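Hullmont Job Readiness Program
Minutes of the October planning meeting, written up by your usual note taker

We got going at 6:15 pm, which for us is practically early. I had the sign-in sheet and the last of the coffee, so if anything in the first ten minutes looks thin, blame the coffee. Last month's minutes were approved with one fix: I had written that the resume clinic runs on alternate weeks, and it runs every week. Sorry to everybody who showed up to correct me (there were several of you!).

Enrollment for the next class

We have 221 applications in for the winter class and room for 100. That's the most we've ever had, and I'll admit I did a little fist pump under the table. The downside is that a whole lot of people are going to get a letter they don't want. We talked for a good while about how to word it. The version we liked best tells people straight out that they have a place in the line for the spring class and don't need to fill out the forms again. I'm to bring a clean draft next time.

Someone asked if we could run an evening section to take more people. We'd need a second instructor and the building open until 9:30 pm, and the city lease only covers us to 8. It's going on the list for when the lease comes up.
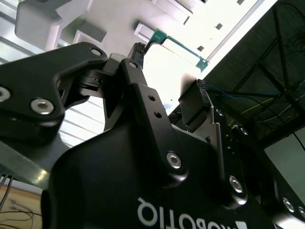 Do applicants need a high school diploma to get into the winter class?
They can start without one, as long as they sign up for the equivalency prep hours and stay with them through the first six weeks.

We agreed that answer needs to go on the front page of the application, in big type. I've taken that phone call so many times that I could do it in my sleep, and people do give up before they call.

Employer partners

Polusetti has said yes to another round of mock interviews. They're sending four interviewers this time, up from two, and they asked for the resumes a week ahead so they can read them properly. I thought that was really nice of them. Darkemico would like to host a site visit but can only take 15 people at once, so we'd have to split the class across several trips. Transportation is the sticking point. The van seats 11, and I'm not driving it back and forth all day again - my knees still remember last year. We voted to ask Darkemico if two half-day visits a week would suit them, and to price a small bus in the meantime.

No word yet from Song about paid internships. Their contact period ends this month, so I'll try once more by phone and then let it rest until after the new year.

Money

The work clothes fund stands at $1556, which covers interview outfits for the winter class if we shop the way we did last time. We spent $995 on bus passes this past term. A couple of people felt that was high, but when we went through the attendance sheets, the students with passes had missed far fewer mornings. The passes stay. Motion made, seconded, and carried with one abstention.

We also talked about whether graduates should get a small gift at the ceremony. Ideas included a good folder, a tote bag, and a gift card for gas or groceries. I spoke up for the groceries because I remember what that first month before a paycheck feels like. No decision, and it comes back next meeting with prices attached. 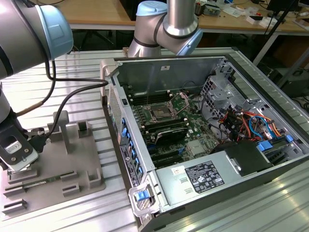
Open computer tower on the worktable.

Graduation

The date depends on the hall, so for now all we have is a start time, 5:30 pm. Last time the speeches ran long and the little kids in the back row fell apart (fair enough, so did I). We're holding the keynote to 12 minutes and each student speaker to two. Family tickets stay at four per graduate. Anybody who needs more can put in a request, and we'll hand out whatever is left over the week before.

We still don't have a keynote speaker. The feeling in the room was that a past graduate would be more fun to listen to than another executive, and I'm all for it. Please send me suggestions and check with the person first! Last year we printed somebody's name before they had agreed to come, and that was an awkward phone call.

Odds and ends

The practice interview room needs a door that closes. The copier contract is up for renewal and we're getting a second quote. Childcare during Saturday workshops was raised again, and I've moved it to the top of the next agenda so it doesn't get squeezed out at the end a third time.

To do before next meeting
Waiting list letter: me
Bus prices and reply to Darkemico: the outreach group
Gift prices: the graduation group
Call to Song: me again
Diploma answer onto the application form: the front office

We wrapped up at 7:50 pm and stacked the chairs. Next meeting is same room, same time.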